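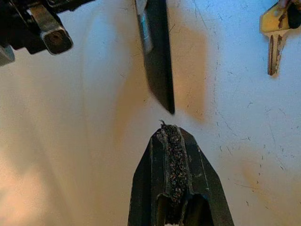
Black, with a gritty strip down the middle.

I have been meaning to write about house swapping for months, and now that we're packing for our second one I finally have an excuse to sit down and do it. If you've never tried it, the idea is simple. You live in somebody's home for a while, they live in yours, and no money changes hands. We did our first swap last August and I came back so excited that my sister asked me to please talk about something else at dinner.

Our first swap was with Albane Deschamps, who has a narrow yellow house in Rarnusura with a fig tree pushing up against the kitchen window. I found her listing late one night and wrote to her before I'd even asked my husband (sorry, love). She answered the next morning with a long, funny message about the water heater, and I knew right then that we'd get along. We were there for two weeks and I think we used every pan she owns.

What I loved most was how fast you stop being a visitor. In a hotel I always feel like I should be out doing things, because I'm paying for the room and it's only a bed anyway. In Albane's house we had a kitchen table and a shelf of paperbacks and a neighbor who waved! By the third morning I was walking down to the bakery in my slippers, and the woman behind the counter had already worked out that we wanted the dark loaf. The bus to the beach was the 119, it came when it felt like it, and I still get a little happy when I see that number on a mailbox.

Getting our own place ready was more work than I expected, and also kind of wonderful. I wrote a house guide that began as one page and grew to 2000 words. My husband said it read like a novel where the main character is the dishwasher. But Albane told me later that she read the whole thing over coffee on her first morning, and that the part about the back door (lift, then push, then turn) saved her a long evening on the porch. I cleared out half the closet and one full shelf in the fridge, and I threw away spices that had moved with us twice. I should do that every year whether anyone is coming or not.

The thing I'd do differently is keys. I left ours in a bowl with no tags on them, and poor Albane spent part of her first day trying them one after another in the shed, the bike lock and the basement. This year everything gets its own spot and a label I can read without my glasses.
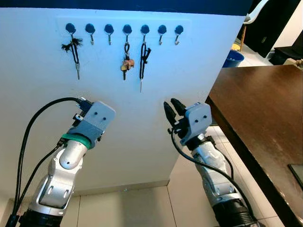 Should you leave your swap guests a full set of keys, even for rooms they won't use?
Leave them every key they could need in an emergency, including the one for the fuse box or the basement, and lock up private things in a single closet whose key you take along.

People always ask me whether it's strange to think of someone else sleeping in your bed. It was, for one night. Then I remembered I was sleeping in hers, and that she probably had the same thought, and it went away. We traded photos the whole time. She sent us our own tomatoes, lined up on our own windowsill, looking much better than they ever do when I'm in charge. I sent her the first ripe figs and she wrote back in all capitals telling me to eat them that minute, so we did.

The money side is pretty great too, I can't pretend it isn't. Apart from travel, our biggest expense last year was 134 dollars for a very silly lunch on the harbor, and I would pay it again tomorrow. I had grilled sardines and a lemon thing that I've tried to copy four times since. No luck yet – if you know of a lemon cream that's almost salty, please write to me.

This year we're swapping with Stavros Karagiannis, who lives up in the hills above Trakance and has warned us about his rooster three separate times. He wants to know if our bikes have baskets (one does) and where to hear live music near us, so I've added a whole new section to the guide. I've also bought fresh sheets and found the spare coffee pot, and tonight I'm going to try to get through the freezer. There is so much soup in there. We leave early next week, and I'll post from the hills as soon as I've met the rooster.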